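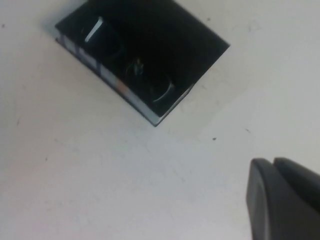 The robotics club at Rilwood meets in the long room at the end of Bensaid Hall, and on a good night you can hear it from the stairs. Somebody is cheering a gripper. Somebody else is begging for one more try before the table gets handed over to the next team.

I came to watch for an hour and stayed until they locked up. I've been back plenty since, and I'm still not tired of it!

The club's big project this year is the Trisico, a student contest in robot handling where every team gets a small set of everyday things and a list of jobs to do with them. Open, lift, place, put back. None of it would impress a five-year-old. For a two-fingered gripper and a group of students who mostly learned to code the arm last spring, it's a mountain, and they are having a wonderful time climbing it.

The job everyone talks about is the box. It's shallow and open on top, with a black inside, and it sits on a white table. The arm has to come in from one corner, find the edge, line itself up and reach in without shoving the whole thing sideways. The students work from two views, one from a camera that stays put and one from the little camera at the wrist, and a lot of the fun (and the shouting) comes from the times those two views seem to tell different stories. From across the table the box is small and simple. From the wrist, in the last inch or so, it turns into a wall of black.

So they practice, and they record everything. The club's shared log had 1,897 runs in it the last time I looked, good ones and terrible ones together, each with a short note from whoever had the controls. My favorite notes are the one-word ones. "Crooked." "Shy." "Ouch." One just says "YES" with the date underlined. New members are told to read the log before they touch anything, and several admitted to me that they stayed up late doing it.
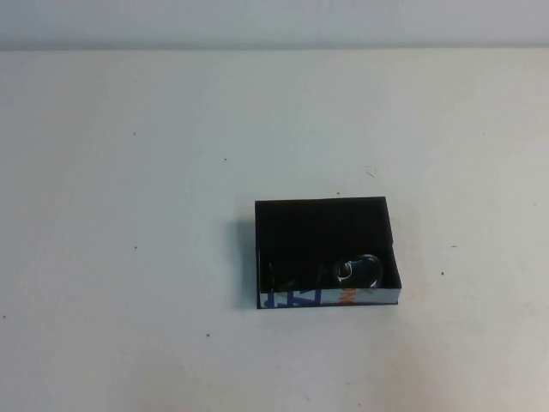 Chaimae Ezzat says the clear plastic pieces are what made her fall for the club in the first place. "With a red block, the computer finds it and you feel smart for a day," she told me. "With something you can see straight through, you have to think about light. I moved a desk lamp for a whole evening. I went home and looked at every glass in my kitchen differently."

She's right about the lamp. Half of what I saw on my visits had nothing to do with motors. One pair spent the evening turning the box a few degrees at a time and saving a view at every turn. Another argued, very happily, over whether a shine along a rim is a help or a trap. The help side says a bright line is an edge you can trust. The trap side says a bright line slides along when you move, and then where are you? They settled it the way the club settles most things, by running it both ways and eating chips while the arm crept down.

The arm does creep. First-timers are always surprised by that. A full try at the box can take long enough to finish a sandwich, and the room goes quiet for the last part of it, with everyone leaning in toward the screen. Turns are 45 minutes per team, and teams that run over owe the next one a round of sodas.

There are 43 members now. Some are in it for the code, some like the building, and a few came along with a friend and got hooked. The Pratel club, their closest rival at the Trisico, comes over for shared practice when the schedules line up, and the two groups swap tricks far more freely than I'd expect from people who want to beat each other.

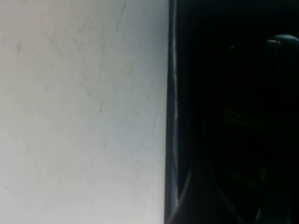 **RILWOOD, Dec 8, 2023** — Practice contest tonight, Pratel visiting, and the long room is packed to the door. Coats are piled on the radiators. The rule is a fresh start for every team, with the box set down at an angle that the other side gets to choose, and Pratel has been choosing wicked ones all evening.

Rilwood's first try goes wide. The second comes in too low and is called off early, to a groan you could probably hear across campus. Then the third one starts down and the room does its hush. Ezzat has both hands over her mouth. The fingers close, the arm rises, and the piece comes up with it.

The yell that follows comes from both clubs. A Pratel student is already at the keyboard asking what they changed between the second try and the third, and three people are trying to answer at once.

The Trisico itself is in July. Until then the long room is open most evenings, visitors are welcome, and the log is on the shelf by the door if you'd like to read it first.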